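Call for Participants: Flavor Release in Hard Candy

Enache Sensory Laboratory, Skorville
Study reference 3518
Status: open for registration

The Enache Sensory Laboratory is looking for adults to join a trained tasting panel on flavor release in hard candy. The work covers how quickly sweetness and fruit flavor build in the mouth, how long they last, and how the acid in a fruit candy changes the way sweetness is rated. Results will be used to revise the laboratory's scoring method for slow-dissolving foods, which was written for chewing gum and has gaps when applied to sugar glass.

No tasting experience is required. Panelists are selected on the basis of a short screening test and their availability.

What the panel does

Each panelist attends nine sessions: an introduction, a block of training sessions, and a block of scored sessions. Sessions are held in the mornings, when ratings tend to be more consistent, and start at 9 a.m. Late arrivals cannot be seated after the first sample has been served.

In training sessions, the panel works as a group. You will taste reference solutions (sweet, sour, bitter and salty), learn the terms on the score sheet, and practice moving a slider on a screen while a sample dissolves. In scored sessions you sit alone in a booth and work through a coded set of samples. You place the sample on your tongue, start the timer, and record sweetness, sourness and fruit flavor continuously until the signal sounds. You may not bite the sample. If you bite it by accident, press the flag key and the sample will be replaced.

Plain water and unsalted crackers are provided between samples. There is a fixed rest period after each sample, and panelists are asked to stay in the booth during it.

Who can apply

You must be an adult, a nonsmoker, and able to read and follow instructions in English. You should have no known loss of taste or smell.

We cannot accept applicants who:

- have diabetes or have been told by a doctor to limit sugar
- are allergic or sensitive to food colors, citric acid, malic acid or corn syrup
- wear an orthodontic appliance or have dental work in progress
- have difficulty swallowing
- are pregnant or nursing
- work for a candy or flavoring manufacturer, or live with someone who does

Former members of the Huvberg gum panel may apply. They will attend the full training block, as the scales are different and the anchor points have moved.

Before each session

- Do not eat, chew gum or drink anything except water in the hour before the start time.
- Do not wear perfume, aftershave or scented hand lotion.
- Brush your teeth on waking — not right before you leave home. Mint toothpaste affects sourness ratings for some time.
- Tell the session leader if you have a cold. You will be moved to a later date.

Payment

Panelists who complete the full series receive $455, paid by bank transfer after the final session. Those who withdraw or are withdrawn early are paid for the sessions attended. The screening test is unpaid, but bus fare and parking in the Giltaden Street lot are refunded on presentation of a receipt.

Risks and data

The samples are food-grade and contain sugar and acid. Mild soreness of the tongue or palate is possible after repeated tasting. You may stop at any time without giving a reason. Ratings are stored under a panelist code, and the list linking codes to names is kept separately and destroyed once payments are complete.

How to register

1. Request the screening form by phone or at the reception desk, quoting study reference 3518.
2. Complete the health and allergy section in full. Incomplete forms are returned.
3. List any mornings in May on which you are not available.
4. Attend the screening test, which consists of matching basic tastes and ranking a short series of sugar solutions. Wrapped fruit candy is used for a practice run with the timer.

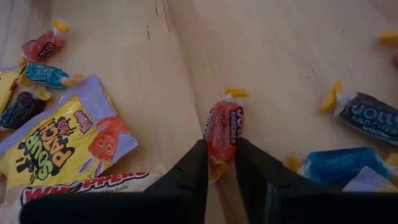 Contact

Enache Sensory Laboratory, Room 811, Giltaden Street, Skorville. The reception desk is open on weekday mornings. Applicants are notified of the outcome by mail, including those placed on the reserve list.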